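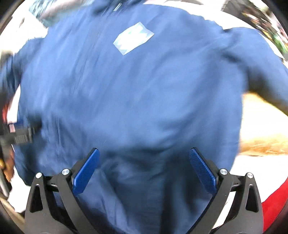 Blue garment with the white patch, long sleeves.

Home | Notebook | Entries | Stock list | Search

Jul 31, 2022

Work jackets, continued from the June entry.

Elmarie Hlongwane wants the whole shop in the long-sleeved blue ones by the next order. I'm still not convinced. The Brurkon sheet says the cloth "holds its shape through heavy use", which could mean anything. Heavy use of what? Ours get glue on them.

Washed 4 of them at the Stodton shop, same load, warm, no softener. Sleeve length before and after is in the table at the back. One shrank more than the other three and I can't say why. Could be the cloth, could be me holding the tape badly. Elmarie says the cloth. I'd want to measure again before blaming anyone.

White patches: sewn on all round, fine so far. The iron-on kind from Zolus lifted at one corner after 7 washes, and their reply was that we had the iron too cool. Maybe. The iron was set where their leaflet told us to set it.

Price came back at 181 for the lot of 16. Looks cheap until you add the patches, which are quoted on a separate page, and the quote says nothing on spare buttons.

Complaints so far: cuffs catch on the bench vise. Jia (the lighter cloth) doesn't catch as much but feels thin at the elbow, and I don't expect it to see out a winter.

To do: second wash, same four. Mark the inside of each collar first, in pen, so we know which is which. Ask Brurkon for the shrinkage figure in writing. Hold the order until then.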